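3. Preparing the slotted board and the table

Read this section before you fit any insert into the board. The work is not difficult, but it must be done in the right order. If your set is from Verschueren, the slots have other positions, and you should use section 4.

3.1 Placing the board

1. Put the work table on a level floor. Press on each corner of the top with your hand. If the table rocks, adjust the feet first.
2. Wipe the tabletop with a dry cloth. Sand or small chips will scratch the underside of the board.
3. Lay the board near the middle of the table, with the raised rim facing up. The short horizontal slot must be on your left, and the vertical slot with the small crossbar on your right. The tiny slot is then near the top.

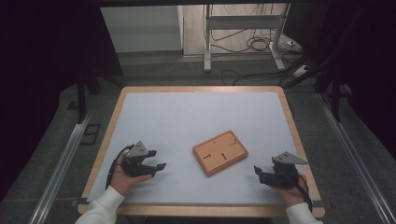 4. Turn the board until it is parallel to the front of the table. A small angle does no harm to the board, but the inserts are harder to bring in straight.
5. Leave the guide lines on the surface. You will need them again in section 5.

Note – the Skultberg board uses inserts of 16 mm. The older Stokia inserts look almost the same, but they are too tight and must not be pressed in.

Caution: Do not push the board by its rim when an insert is standing in a slot. Lift it with two hands.

3.2 Clearing the table

1. Take out all inserts and put them back in their bag. The order number for a new bag is 3072.
2. Lift the board straight up and store it flat. Do not put more than 200 g on top of it.
3. Brush the tabletop from the back to the front, and then wipe it one more time.
4. Look over the white surface from a low angle. Small splinters are easier to find in this way.

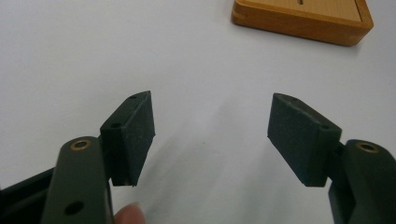 Eulalia Aravena

3.3 Care of the board

1. Clean the slots with a soft, dry brush. Never use water – the edges can swell, and the inserts will not go in any more.
2. If a guide line becomes too weak to read, draw it again with a hard pencil and a steel ruler. Press lightly.
3. Keep the board away from heaters. The storage place should not be over 29 °C.

For spare boards, write to Usia and give the number from the delivery note.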